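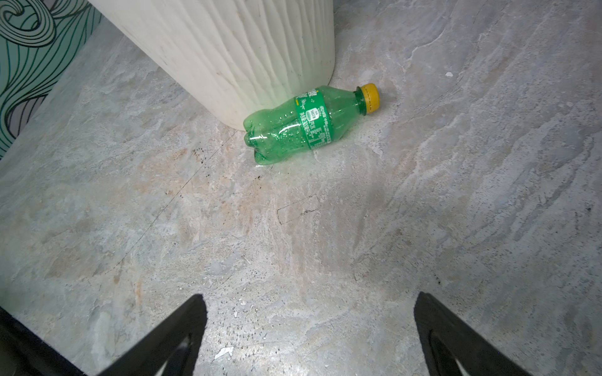 Photo: Declan Dobson / course archive

Search this site Search Go

EXERCISE AND FITNESS MANAGEMENT
Handout 3: What do gym usage numbers tell us?
Instructor: Meenakshi Pai

Read this before the seminar and bring the worksheet from Handout 2, filled in.

1. Where we left off

Last time we looked at how a campus gym gets its money. Most of you accepted the claim that a busy gym is a gym that works. I would like you to be a lot more suspicious of it. "Visits are up" is the most common sentence in any annual report on recreation, and it can mean almost anything.

2. Swipes are not people

A turnstile counts entries. If one student goes in 12 times in November and eleven others never go at all, the report says 12 visits. It will say the same if all twelve students went once. These are very different gyms, and a director who only has the swipe total can't tell them apart.

Ask for unique users. Then ask how many of them came back after the first month. If the answer is that the system doesn't record this, ask what the system was bought for.

3. The Weviteo problem

Some of you will run into Weviteo on placement. It is sold as a tracking tool: members log in at the machine, the machine logs the session, and the manager gets a chart. The chart is nice. My trouble is with who ends up on it. People who log in are mostly people who already train on a schedule and like seeing their numbers. Someone who walks on a treadmill for a while and leaves won't bother with a login.

So when the chart shows that logged-in members train more often, that is close to saying that keen people are keen. It doesn't show that the logging did anything. Krishnamoorthy Nambiar made the opposite case in his guest session, and made it well, but I have yet to see a comparison group.

4. Surveys

The Horine survey is our running case. Its headline is that members feel fitter since the new equipment went in. Some things to look at:

- Who was asked? Members, at the front desk. People who quit were not at the front desk.
- "Feel fitter" compared with when? The form doesn't say.
- The questions came right after a free class. I would feel fitter too.
- The response rate is missing. If 100 forms came back, 100 out of what?

None of this makes the survey false. It does mean you can't rest a budget on it — and people did.

5. Opening offers

Modero ran a free trial for new members and reported it as "growth." Trial sign-ups are cheap to get. Count who is still paying when the trial is over, and set that against what the trial cost in staff hours. Annapurna Krishnan's reading (in the folder) goes through the sums. Skip section 2 of it, which covers tax and is out of date.

6. For the seminar

Pick one claim from a real gym's website. Write a page on what evidence would be needed to support it and what evidence is given. Quoting the marketing back to me will not earn a mark. "Studies show" with no study named counts as nothing given.

Groups are the same as last time, except that Brenda Zapata's group now meets in the Nair room.

Last updated: 23rd August

This site uses cookies to improve your experience. Accept Manage settings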